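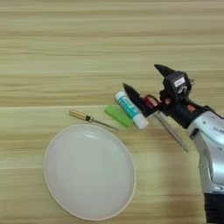 4.2 What the bench staff gained and lost

Figure 4. A sorting bench at the Olik site, with a plate, a screwdriver, a green block and a glue stick beside the gripper.

The case for automating the returns benches at Olik was made in terms of relief. Trolora, which supplied the arms, told staff that the machines would take over the dull handling and leave people free for judgment. Our interviews give only partial support to that claim.

Mixed goods are the hard part of this work. A glue stick and a dinner plate (Figure 4) call for different grips, and a returned tote may hold both. Before the change, one sorter dealt with the whole tote and decided what was fit for resale. Under the new layout the sorter watches 2 benches and steps in when an arm stops. Managers call this supervision. Tsehay Moges, a sorter on the early shift, called it waiting with responsibility.

The site logged 498 stops during February. We treat this number with caution. It leaves out the times a sorter reached in early to head off a stop, and several people told us they did so often. Renato Panganiban, who trains new hires, said that he now teaches them when to interrupt the arm before he teaches them how to grade an item – a reversal of the old order that appears in no training document we were given.

Pay grades did not move. The firm argues that lifting and reaching have gone down, and we have no reason to doubt it, but the strain people described to us was mostly about attention. Breaks were still scheduled as they had been for manual sorting.

Vasiliu's earlier study of the Julell warehouse reported higher job satisfaction after a similar rollout. That survey had 50 respondents and was taken in the first weeks, when extra support staff were on the floor. We would not expect the result to hold once they leave, and at Olik they left after 4 weeks.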